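Home | Articles | Water sports | Index A–Z

Feathering (paddle)

Feathering is the practice of setting the two blades of a double-bladed paddle at an angle to one another. A paddle whose blades lie in the same plane is called unfeathered. Where the blades are turned relative to each other, the difference is known as the feather angle and is given in degrees. The term is also used in rowing for the turning of an oar blade between strokes, but the two uses are distinct and only the first is covered in this article.

Purpose

When one blade of a double-bladed paddle is in the water, the other is in the air and moves forward with each stroke. On an unfeathered paddle the raised blade meets a headwind with its full face. A feathered blade presents more of its edge, and wind resistance falls as the angle increases. The effect is reversed in a beam wind, which may catch the face of a feathered blade and lift it. For this reason many touring paddlers reduce the angle, or remove it altogether, when crossing open water with the wind from the side.

Control hand

A feathered paddle requires the shaft to be rotated between strokes. One hand, the control hand, keeps a fixed grip and turns the shaft by a movement of the wrist and forearm, while the other hand lets the shaft slip within a loose grip. A paddle set for a right-handed grip has its left blade turned so that it enters the water squarely when the right wrist is bent back. Left-handed settings mirror this arrangement. Most one-piece paddles are made for right-hand control and cannot be altered.

Common angles

Older designs often used a right angle between the blades. Lower settings later became usual in recreational use, as a large angle demands more wrist movement. A setting of 45 degrees is common on club and hire paddles. Beginners are frequently taught with no feather, so that both strokes can be learned as the same movement.

Adjustable joints

Two-piece paddles divide at the centre of the shaft and are joined by a ferrule. The simplest type has a sprung button that locates in one of several drilled holes. The Gedell joint, made for the Tredeck range of touring paddles, has 13 marked positions and is locked by a lever. The Isaksson ferrule has a toothed ring in place of the holes and is tightened by a collar.

The angle of a joint is checked by laying one blade face down on a level surface and measuring the slope of the other. Play in the joint should be looked for at the same time – a worn ferrule may give a correct reading at rest and still move under load. A flat wooden tabletop is suitable for the purpose, though one with a rounded front edge needs the blade set well back from the curve if the reading is to be reliable.
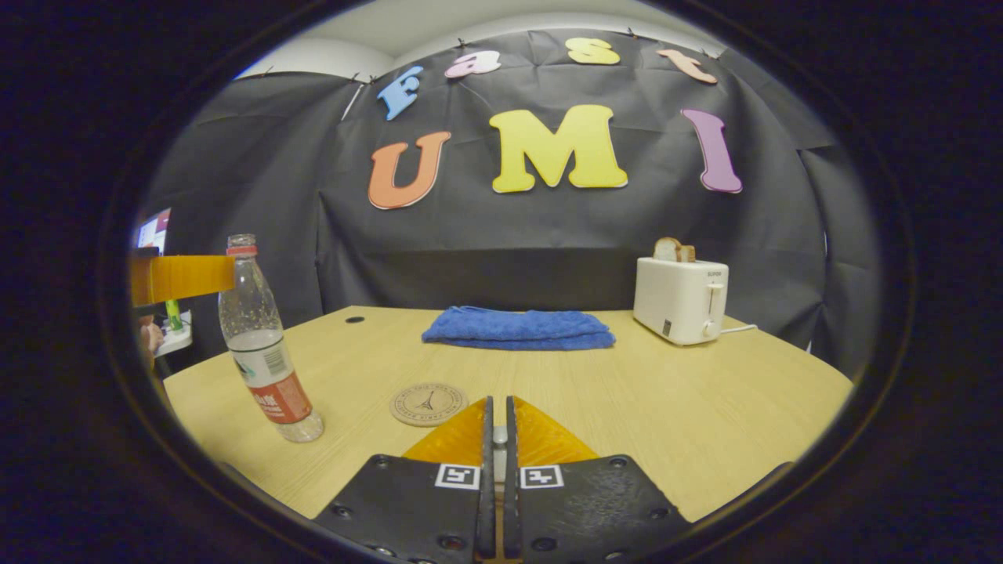
Wear in a ferrule is caused mainly by sand and dried salt. Rinsing with fresh water after use is the normal treatment, and the halves are stored apart. Small screw heads, such as those set in the dark plates of the two fingers, are a further place where salt can collect on any equipment kept near the sea, and the same rinsing applies to the lever screws of a paddle joint.

See also: Gringate blade; Paddle shaft; Wing paddle

Contact the editors | © Water sports index, October 2026 | Back to top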